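Kolside Plella Washable Felted Wool Pad, Charcoal

Item 842
In stock, ships from our mill store

There's a particular kind of chair that everybody has somewhere in the house. It's good-looking, it was probably a bargain, and after twenty minutes your backside is asleep. We've been making the Plella pad for that chair since 1978, and apart from a better backing and a few new colors we've left it pretty much alone. People write to us and say the old one finally wore through at the corner and could they please have another just like it. Yes! You can.

The Plella is a flat pad of thick felted wool, cut in one piece and stitched around the edge with waxed cotton thread. It's firm when it arrives (some folks find it a little too firm, and we always ask them to give it a couple of weeks) and then it slowly takes on the shape of whoever sits there most. In our own break room you can tell the pads apart by feel, which sounds odd until you've had one for a winter or two.

Wool is a lovely thing to sit on. It's warm in January and it doesn't get sticky in July, and a spilled cup of coffee will usually bead up long enough for you to go find a towel. We buy our fleece in March, when the farms around us finish shearing, and we wash and card it ourselves. The charcoal is dyed. The oatmeal and the brown are the color the sheep were.

Where people use them

Kitchen chairs, mostly. After that it's desks and benches, piano stools, church pews, the passenger seat of an old pickup, the top of a blanket chest by the front door where the kids sit down to pull their boots on. One customer ordered enough for a whole row of theater seats in a town hall and sent us a very nice card. The pad also folds in half and goes into a day bag without any fuss, so it gets taken to ball games and outdoor concerts and anywhere else with cold bleachers.
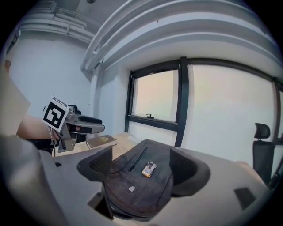 Dark gray goes with nearly everything.

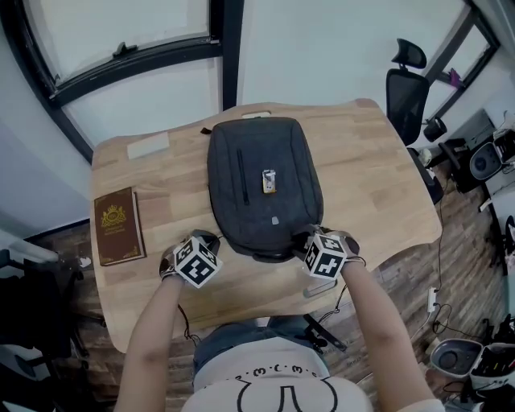 Picking a size

Measure the flat part of the seat at its widest point, side to side, and then front to back. If you land between two sizes, go with the smaller one, as the felt relaxes outward a little over the first month. For seats with a deep dip in the middle we suggest the Torvik instead, our stuffed pad, which has a loose wool filling and settles down into the hollow. For long benches there's the Skunar runner, made from the same felt as the Plella and cut to the length you give us. Please double-check your number before you send it! Cut runners can't come back.

Small: for stools and children's chairs
Medium: for most dining chairs
Large: for armchairs and wide desk chairs
Round: for bistro chairs and piano stools

Backing and ties

Every pad has a thin natural rubber dot backing, so it stays put on a slick seat. Cotton ties are extra, and you'll want 2 per pad if the chair has spindles to tie them to. We used to sew them on every pad and then we heard from so many people who had snipped them off that we made them optional. They come in the same colors as the thread.

Care

Shake it outside. Vacuum it now and again with the brush end. When it really needs a wash, use cool water on the wool setting with a mild soap, pull it gently back into shape while it's damp and lay it flat on a towel overnight. Keep it out of the dryer, please. We get a sad email about the dryer every few months, and a pad that has been through one comes out about right for a cat.

A bit of fuzz in the first weeks is normal and will brush off. Moths like wool as much as we do, so if you're putting pads away for the summer, wash them first and store them in a closed bag.

Details

Material: wool felt, natural rubber dots, waxed cotton thread
Colors: charcoal, oatmeal, brown, moss, brick
Wool weight: 300 g in the medium size
Ties: sold separately
Returns: unused pads within a month of delivery, except cut runners
Repairs: we'll restitch an edge at no charge, you just pay the postage to us

Ordering a full set? Put all the chairs on one order and we'll cut them from the same dye lot so the color matches from seat to seat. If you're adding to a set you bought a while back, drop a snippet of thread or a bit of fuzz in an envelope and we'll get as close as we can.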